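How to Lay Your Dog's First Scent Trail (and Not Lose Your Mind Doing It)

I get asked this a lot at the park, mostly by people whose dogs are dragging them toward a squirrel at the time, so I finally wrote it up. You don't need a bloodhound! My first trailing dog was a shelter mutt named Stuvley with one good ear, and he took to it faster than any purebred I've worked with.

I'm talking about trailing a person here. That's where your dog sniffs something that belongs to one particular human and follows that human's path to the end. It's what missing person teams do, just scaled way down for a regular dog and a regular Saturday-morning type of person like me. Doing this in your local field won't make you a search team. If that's where you want to end up, go talk to a real unit early, before you build habits they'll have to undo.

What you need

A harness that doesn't press on the throat. I use a cheap padded one that only comes out for trailing, so the dog knows what we're doing the second I pick it up.

A long line, 15 feet or so. Skip the retractable kind. They tangle and the handle is awful when a dog hits the end of it.

A scent article. A worn sock is perfect. Put it in a clean zip bag, and have your helper do that part so your own hands never touch it.

Very good treats. Kibble is not going to cut it. I use leftover chicken or cut-up hot dog.

A helper your dog likes. Mine was my neighbor Alvar Nyberg, who has now hidden behind every tree in Hokotby Park and never once complained about the mud.

Step 1: The runaway

Forget the sock for a minute. Your first few tries are just a fun chase. Hold your dog by the harness while your helper shows off the treats, acts silly, and jogs away to duck behind a tree. Twenty steps is plenty. The dog gets to watch the whole thing.

The moment your helper is out of sight, give your cue (I say "find 'em," pick whatever you like) and go. When the dog gets there, your helper throws a party. Food, praise, baby talk, all of it. I mean it about the party, because a helper who just hands over a piece of hot dog and stands there is going to give you a bored dog.

Do that three times and quit. Yes, even if it's going great.

Step 2: Add the scent article

Same game, but now your helper drops the sock bag open on the ground at the starting spot before running off. Walk the dog up to it, let the nose go in, then give the cue. Don't shove the bag in the dog's face! I did that with Stuvley and he avoided plastic bags for a month.

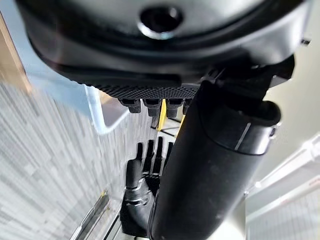

Black housing with the fingertips hanging just under the mesh strip.

Step 3: Lose the visual

Once your dog is blasting off the start, put them in the car or behind a building while your helper leaves. Now there's nothing to watch and the nose has to do the work. Keep it short, 100 feet at the most, and have your helper walk in a straight line with the wind at their back. That way their scent isn't blowing straight to the dog, who would otherwise cut across the field with head up and skip the trail completely.

You'll probably see some wandering here. Let it happen. Stand still, keep a little tension on the line, and wait. When the nose drops and the dog pulls, follow.

Step 4: One turn

After a week or two of clean straight trails, ask your helper to make one gentle turn. Have them mark it for you with a clothespin or a strip of tape at your eye level. Dogs nearly always overshoot a turn, and you want to know where it was so you don't drag yours off a correct decision. I learned this from Mark Anthony Cruzado, who ran the beginner class I took, and who made me repeat the same corner all through a very cold November until I stopped steering.

Step 5: Let it get older

So far the trails have been fresh. Try waiting ten minutes before you start, then twenty, then half an hour. Change only one thing at a time. If the trail is older, make it shorter. If it's longer, make it fresh. When things fall apart (they will), go back a step and let the dog win.

A few things I'd do differently

I'd keep notes from day one. Weather, wind, how old, how long, what went wrong. My log is up to 389 trails now and the early ones just say "good boy," which is sweet and totally useless.

I'd also bring more water. Sniffing is hard work, and a dog on a warm morning gets tired long before the legs do.

And I'd switch helpers sooner. Stuvley got so hooked on Alvar that the first time a different person hid, he checked their sock, looked at me, and went off to find Alvar, who was eating a sandwich in the parking lot. Get at least three people into the rotation by the end of your first month, and let one of them be somebody the dog barely knows.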